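I've been putting off writing about my uncle's recipes for months, and today it's raining and the kids are out, so let's go.

My uncle Nuwan Pathirana typed everything. Every curry, every pickle, every cake he ever made for a birthday, all saved in one enormous file on the computer in his den. When we cleared out the house in April I got the recipes, and my cousin Tharindu got the good pans (I'm still a little sore about the pans!).

The file is 1,391 recipes long. He numbered them. He did not, however, put them in any kind of order, so number 6 is a fish curry for a crowd and number 300 is how to get turmeric out of a white shirt. I love that one. It doesn't fully work, but I love it.

Old desktop computers make me sentimental now, which I never saw coming.
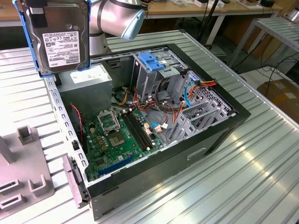
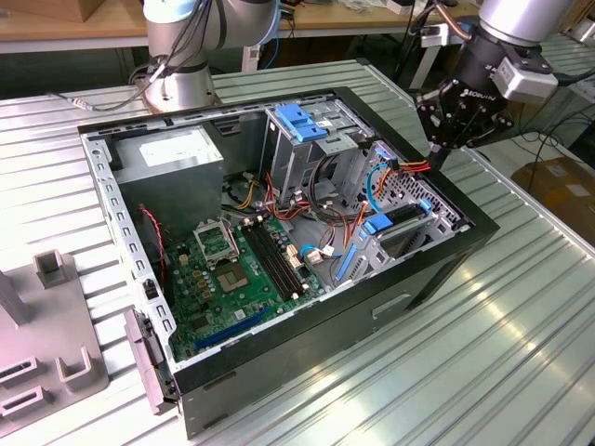
So my plan for the fall is to cook one a week and write down what he left out, and he left out a lot. Uncle Nuwan's idea of a measurement was "enough." Enough coconut milk, enough chili, cook until it smells right. Smells right to who? I've made the eggplant one three times and it's been a different dish each time – the second was the best, and of course that's the one I took no notes on.

I called Shahzad Minhas, who lived next door to him for years and ate at that table more than I did. He said the eggplant always had a spoonful of mustard in it. There's no mustard in the recipe! I went back and looked. Then I found it way down in another recipe altogether, under a lemon cake, just a line saying "mustard in the eggplant, don't forget."

I did laugh, and then I had to go and sit on the back steps for a while.

Anyway, I tried it last night with the mustard and it's so much closer. Still too sweet, I think. I fried the onions longer than he says to, and next time I'll pull them off sooner and use less sugar. If anybody in the family remembers what he served with it, please leave a comment or just call me – I have a feeling it was the green bean thing, but I can't find that one in the file yet.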